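**Re: [grurberg-list] Sunday program and the campsite question**

Clémence Caron wrote:

> Hi all,
>
> Two things before I book my train. First, is the Sunday going ahead as a full day this year, or is it the half day again with everything over by mid-afternoon? The page still shows last year's times.
>
> Second, does anyone know if the lower campsite is open? Last time we were put in the upper field and it was a 39-minute walk to the stage with bags. I don't mind walking but my brother has a bad knee now and I need to tell him something.
>
> Also, is Tola playing or was that just a rumor?
>
> Clémence

Hi Clémence, hi list,

I spoke to the office on the phone this morning, so I can answer most of this.

Sunday is a full day. Doors are at 12 and the last band goes on at nine in the evening. The half day was a one-time thing because of the noise permit, and the permit for this year covers all three nights. The page will be updated when the day split is final. They told me the end of March, and I would add a week to that.

The lower campsite is open, but it is smaller than before. It holds 400 tents now and you have to book it separately from the festival ticket. If you only buy the camping add-on without choosing a field, you get the upper one. I made that mistake two years ago. There is a drop-down on the second page of the order form and it is set to "upper" by default, so change it before you pay. If you have already paid, write to the office with your order number and they will move you as long as there is room.

For your brother, there is a shuttle from the upper field too. It runs every half hour until one in the morning and costs nothing with a wristband. It does not take large bags, so drop those off on the first day when cars are still allowed up the track.

Tola is confirmed, Saturday slot, indoors. The room holds far fewer people than the main stage and they will close the doors when it is full. I saw them in that room before and the sound was better than I expected, a bit heavy on the bass near the back wall. If you want to see them, skip the end of whoever is on before.

Jang is also confirmed and will play the closing set on the main stage. Tranon has pulled out. The office did not give a reason and I didn't push. They are looking for someone to fill the slot and it may stay empty, in which case the others on that day get ten more minutes each. 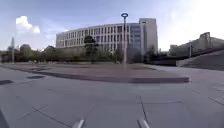 *Paving on the plaza.*

On tickets: they have sold 1,900 so far. That is ahead of last year at this point but not close to selling out, so there is no need to buy from strangers online. Day tickets go on sale after the day split is published. They will not be sold at the gate on Saturday.

A few smaller things people asked me off list:

- Refillable bottles are fine if they are plastic or metal. No glass, same as always.
- The food stalls take cards this year. The merch tables are up to each band, so bring some cash.
- Earplugs are free at the first aid tent, but they ran out on the second day last time.
- The record fair is back, in the sports hall, Saturday and Sunday mornings only.

I still don't know about the late train on Sunday night. Last year there was an extra one and it left before the final band was done, which made it useless for most of us. I asked the office to bring it up with the rail company and they said they would. Until somebody sees it in the timetable, I would plan on staying until the next morning. The lower campsite stays open until noon.

If anyone is driving from the west and has a free seat, please post here. We have three people looking so far – two with tents, one with just a backpack.

Clémence, let me know which field you end up in. I have a spare folding chair your brother can use for the weekend.

Ludivine Chevalier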